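Library Tech Board > Authoring and Repository Tools

Thread: Campus license for Drerka, anyone renewing?

stacks_west
Our two-year deal with Drerka is up in July and the vendor wants an answer by Friday. We have 1,438 active accounts, mostly grad students in engineering. The writing tool itself is fine. My problem is the deposit step, which is supposed to send a finished thesis straight to our repository and drops the abstract field maybe one time in five. Is anyone else seeing that?
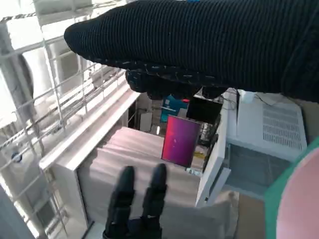 Re: Campus license for Drerka, anyone renewing?

marginalia8
Yes, we saw it at Listetley all spring. The abstract gets lost if the student used the older thesis template. Have them switch to the current one before they deposit. We pulled the old one from our portal page and the tickets stopped.

pdf_or_bust
I don't think the template is the whole story. We only ever offered the current one and we still lose abstracts, usually the long ones. Support told us there's a character limit on their side, but they wouldn't tell me what it is.

stacks_west
Ours that failed were a mix of long and short, so maybe there are two bugs.

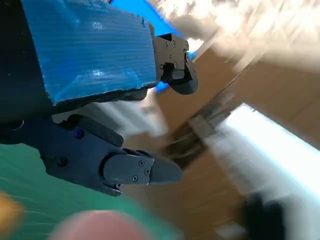 I pulled the logs for the last 200 deposits and will sort them by template tonight. If it's the old template I can live with renewing for one year.

quietfloor
We left Drerka for Gukar. It's cheaper and the single sign-on worked the first day. Faculty complained about the comment tools for a month and then quit complaining.

marginalia8
Gukar has no deposit step at all, so you're back to students uploading by hand. That was 8 hours a week of staff time for us before Drerka. I wouldn't call that cheaper.

quietfloor
Depends on your volume. We get far fewer theses than you do. 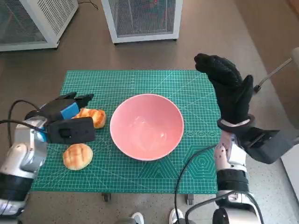
Page 2

pdf_or_bust
Has anybody tried the Meireles connector? It sits between the editor and the repository and checks the required fields before anything goes through. We have a trial set up but I haven't run a real thesis on it yet.

stacks_west
Haven't tried it. Sorted the logs, by the way. Most of the failures are on the old template, but there are some on the new one with very long abstracts, so you were both right. I'm asking for a one-year renewal with the limit put in writing.

marginalia8
Ask them to raise the limit while you're at it.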